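Rokevside : la cuisine partagée rouvre dimanche avec un coin vaisselle réaménagé

Fermée depuis le début du mois d'avril, la cuisine partagée de Rokevside accueillera de nouveau ses usagers dimanche, à partir de 11 heures. L'association Flumau, qui gère le lieu, a profité de cette pause pour revoir le coin de l'évier, le plus fréquenté de la pièce et celui qui suscitait le plus de remarques.

Le plan carrelé a été conservé, tout comme le bac en inox. Les petits ustensiles, cuillères et accessoires en plastique jaune compris, seront désormais lavés sur place après chaque atelier, puis rangés dans deux tiroirs placés près de l'entrée. Jusqu'à présent, ils restaient souvent au bord du bac d'une séance à l'autre.

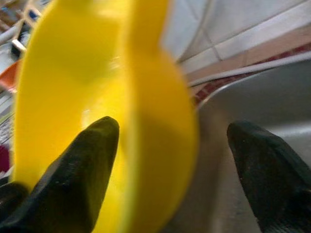 Le coût de l'opération s'élève à 835 euros, dont 100 euros versés par l'épicerie Roman, située dans la même rue. Le reste provient de la vente de confitures organisée cet hiver. La somme a servi à l'achat des tiroirs, à la reprise de quelques joints et au remplacement d'une partie de la vaisselle.

Les habitués retrouveront l'ioniseur d'eau à sa place sur le plan de travail, ainsi que le robinet mural. Flumau demande toutefois de ne plus laisser de bocaux ni de bouteilles devant l'appareil après usage. Les récipients oubliés seront mis de côté pendant deux semaines, puis donnés.

Le règlement affiché à l'entrée a été modifié en conséquence. Chaque groupe devra prévoir un quart d'heure en fin de créneau pour la vaisselle et le rangement. Les torchons ne sont plus fournis, mais l'éponge et le savon restent à disposition sous l'évier.
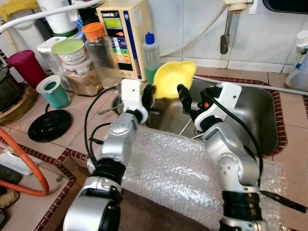

Le coin de l'évier de la cuisine partagée, à Rokevside, avec sa bordure de carrelage bordeaux et blanc.

Les ateliers de conserves reprendront la semaine suivante, aux horaires habituels. Les groupes d'Ivcombe, qui utilisaient la cuisine un soir sur deux avant la fermeture, gardent leurs créneaux. Les nouvelles inscriptions se font sur place, pendant les heures d'ouverture, ou par courrier adressé à l'association. La participation demandée pour une séance reste fixée à 2 euros par personne, à régler en arrivant.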